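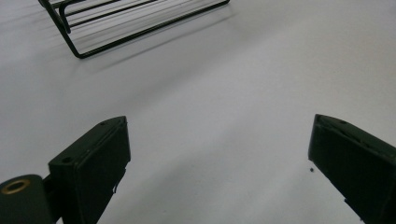

Step 3: Approach the rack

Open the fingers fully before you move towards the black wire rack. Keep them spread until you are close, with the rack ahead of you and a clear stretch of tabletop in between. Members of the Kilthorpe club tend to start closing too early, so the tips hit the rods.

Move forward slowly, keeping the fingers level with each other. If one leads, turn your wrist, then carry on.

Step 4: Close and lift

Line up on a single rod. The thin parallel ones are easy to confuse, so pick yours before you start and stay with it. Close until the fingers stop, wait a moment, then lift straight up. Dragging the rack across the table doesn't count as a lift under the Plurkamach rules.

Step 5: Log the run

Write down the run number and the result, including failed runs. We had 985 logged by the end of March 2023, and 887 of them were usable. The target is 1,000 usable runs before the Fliredville meet in May.

If a screw works loose, stop and tell Danang Liew. Spare screws are in the drawer under the printer.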